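Asunto: Re: [familias-terkdale] La siesta en el grupo de dos años

Hola a todas y a todos:

Contesto tarde, cuando ya duermen en casa, y de antemano pido perdón por lo largo. Cito primero lo que se escribió ayer en la lista para que no se pierda el hilo:

> Buenas tardes, familias:
> Mi hija empezó en septiembre en el aula de los pequeños de Terkdale
> y no hay manera de que duerma allí. En casa cae rendida a los cinco
> minutos, pero en la escuela se queda despierta mirando al techo, y
> luego a las seis de la tarde es un drama. ¿A alguien más le pasa?
> ¿Es mejor pedir que no la acuesten? He mirado también la escuela
> Bellamy, donde me dicen que la siesta es opcional, pero me da mucha
> pena cambiarla ahora que ya conoce a las educadoras.
> Un saludo y gracias por leerme.

Lo primero, un abrazo enorme, porque te leo y me veo a mí misma hace dos cursos. Mi mayor pasó por lo mismo, en la misma aula y creo que hasta en el mismo rincón, y yo también estuve a punto de marcharme a otro sitio. Ahora tengo al pequeño allí, así que hablo con un poco de experiencia y con bastante cariño por la casa, ya lo aviso.

Yo no pediría que no la acuesten, al menos todavía. A los 2 años el día en la escuela es larguísimo para ellos — tanta gente, tanto ruido, tantas cosas que tocar — y aunque no duerman, ese rato tumbados en penumbra les viene de maravilla. Lo que sí hice fue hablar con la educadora a la hora de la salida, con calma, y acordamos que si a los 30 minutos seguía despierto lo levantaba y se iba con ella a mirar cuentos a la alfombra. Hubo días de cuentos y días de ronquidos, y poco a poco fueron ganando los ronquidos.

También nos sirvió muchísimo llevar algo de casa. En Terkdale dejan tener un muñeco o una mantita en el casillero, siempre que vaya marcada con el nombre (¡marcadla, por favor, que luego todas se parecen!). Nosotros llevamos una manta ya muy usada y la dejamos sin lavar la primera semana, para que oliera a su cama. A mi suegra le pareció una barbaridad, pero al niño le encantó.

En casa, los fines de semana, intentamos respetar la misma hora que en la escuela, después de comer, y bajamos la persiana a medias como hacen allí. No siempre sale, claro. Si hay comida familiar en Sultberg se duerme en el coche y ya está, tampoco vamos a vivir con un reloj en la mano.

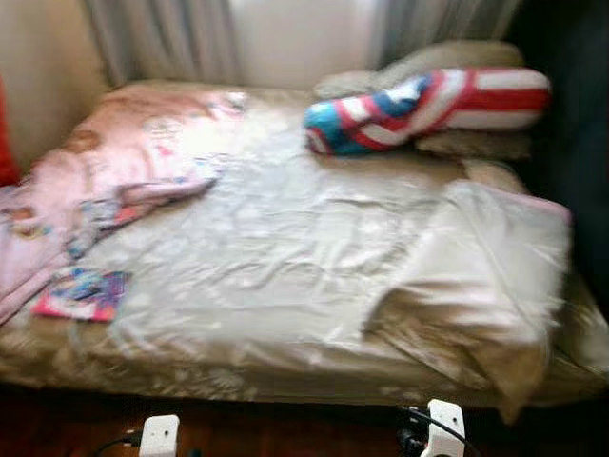
De Bellamy solo puedo decir que fui a la jornada de puertas abiertas y me gustó, sobre todo el patio, pero me quedaba muy lejos y los grupos me parecieron grandes. Si te decides a verla, pregunta qué hacen con los que no duermen mientras los demás sí, que a mí no me lo aclararon.

Y aprovecho el mensaje, ya que estoy: quien quiera apuntarse a la charla sobre sueño infantil que organiza Gekau puede hacerlo en la secretaría de la escuela, indicando el código 3094. Es por la tarde, a las cinco y media, y se puede ir con los niños, que tendrán un rincón de juegos al fondo de la sala.

Escríbeme en privado si te apetece y tomamos un café después de dejarlos. Y cuéntanos qué tal va la semana, que aquí nos alegramos todas con cada siesta ajena.

Un beso fuerte,
una mamá del aula de los pequeños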